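Zwei Arme, ein Schlauch: Greifer verliert beim Auseinanderziehen den Halt

Kirsty Moncrieff
Freitag, 21:40 Uhr

Hallo zusammen, ich teste gerade zwei Greifer im Vergleich, einen von Pristlow und einen von Dulley, jeweils als Paar an zwei Armen. Die Aufgabe klingt harmlos: Beide Arme halten einen kurzen flexiblen Schlauch an den Enden und sollen ihn leicht auf Zug bringen. Der Schlauch hat außen geriffelte Stücke, dann glatte Muffen und dazwischen ein weiches helles Stück.

Mit den Dulleys geht das ganz ordentlich. Mit den Pristlows rutscht mir immer wieder eine Seite durch, und zwar fast immer rechts! Kraft hochdrehen hilft ein bisschen, aber dann drücke ich die Riffelung platt und das will ich auch nicht.

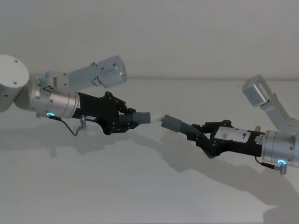

Der Abstand zwischen den Armsockeln ist bei mir 1470 mm, in der Anleitung zum Pristlow-Paket stehen 1440. Kann das schon was ausmachen? Und greift ihr bei sowas lieber auf der Riffelung oder auf der glatten Muffe? Ich bin da ehrlich gesagt hin- und hergerissen.

Annag Munro
Samstagmorgen

Die 30 mm machen was aus, wenn du die Sockelpositionen nicht in der Steuerung angepasst hast. Dann glaubt der rechte Arm, er steht woanders, und zieht mehr als er soll - das würde auch zu deinem "fast immer rechts" passen. Trag den echten Abstand ein und kalibrier beide Arme neu, bevor du irgendwas an den Greifern änderst.

Zum Greifpunkt: Ich nehme immer die Riffelung. Die Fingerkante setzt sich zwischen zwei Rippen und dann brauchst du viel weniger Kraft. Auf der Muffe hatte ich nur mit Gummiauflagen Glück. Bei mir steht der Kraftwert für so einen Schlauch auf 255, aber das ist die Skala von meinem Owusu-Controller und sagt dir bei deinem vermutlich wenig. Und lass erst mal nur einen Arm ziehen, der andere hält still. Wenn beide gleichzeitig regeln, schaukelt sich das gern auf.

Biltcombe
Sonntag

kauf dir die Dulleys und gut ist, hab ich auch so gemacht

Kirsty Moncrieff
Sonntag, spät

Danke Annag! In der Steuerung standen tatsächlich noch die 1440, peinlich. Jetzt ist es schon deutlich besser, in 2 von den letzten Durchläufen ist er trotzdem noch gerutscht. Das mit dem stillhaltenden Arm probiere ich morgen nach der Arbeit und melde mich dann nochmal.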